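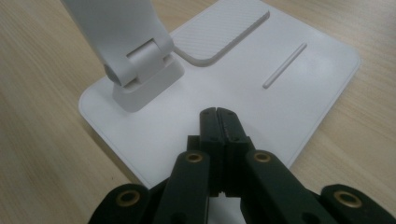 Last changed: March 31, 2019

vesevach-desk-care

Care records for the stands, tables and towels used at the Vesevach office. The main file is a plain CSV with 1,136 rows. Each row is one wipe-down of one item: what it was, which cloth was used, what kind of dirt was found and whether the item needed a second pass. There are 16 item types. Stands make up the largest group, and most of the notes below concern them.

What is in the folder

records.csv — the wipe-down log
items.csv — item types and the parts named for each
cloths.csv — towel weave, color and wash setting
NOTES.txt — older notes from the Cliraria office, kept as they were

Parts of a stand

We use the same part names in every row. "Plate" is the flat white base. "Post" is the upright arm. "Hinge" covers the round knuckle and the boxy mount it sits in. "Pad" is the raised rectangle on the plate, with the fine texture on top. "Rib" is the short narrow ridge off to the side of the pad. If dirt sits along the outside rim of the plate, log it as plate.

The pad takes the longest. Dust gets into the lines and a flat cloth slides over it, so wipe along the texture first and then across. The hinge collects lint where the knuckle meets the mount. Fold the cloth to a corner and run it through the gap with the post tilted back. Do not spray the hinge directly.
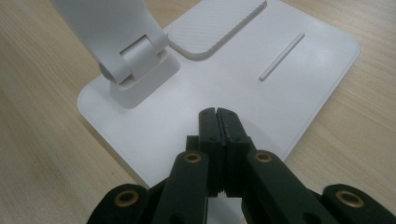 Tables

The tables are light wood. Use a barely damp cloth and follow the grain, then dry right away. Lift the stand before wiping under it. Rows logged before June often say "table" when only the area next to the stand was wiped, and we have no way to separate those out.

Towels

The current towels are white waffle weave. They hold more water than the flat ones and they pick up dust from the ribbed pads better, but they snag on rough edges. Bunch the towel so there is a thick fold to work with and let the rest hang. Wash warm, no softener. A towel comes out of use after 10 washes or when the grid pattern has gone flat — whichever is first. 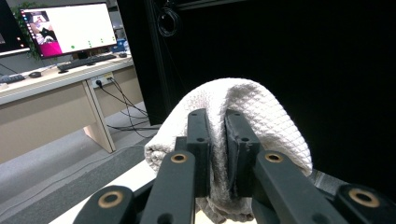

Workplace Care Team, Işık Building

Known problems

The "second_pass" column is blank for 3 item types. It was added after those had been logged. Treat blank as unknown, never as "no".

Dirt type is whatever the person wiping thought it was. "Dust" and "lint" overlap a lot.

Towels bought from Barkato and towels bought elsewhere have the same code in cloths.csv. We plan to split them when the next batch is ordered.

Use

Free to copy and change inside the company. If you fix a row, put your reason in the comment column and leave the old value there in brackets.

Comments

deskmoss: Does "post" include the underside where it meets the knuckle? I have been putting that under hinge.

team: Hinge is fine. Post starts above the knuckle.

plainweave4: The along-then-across tip for the pad works. I was only going one way and it left gray lines.

deskmoss: Row 16 has "rib" and "rim" mixed up, I think.

team: Fixed, thanks.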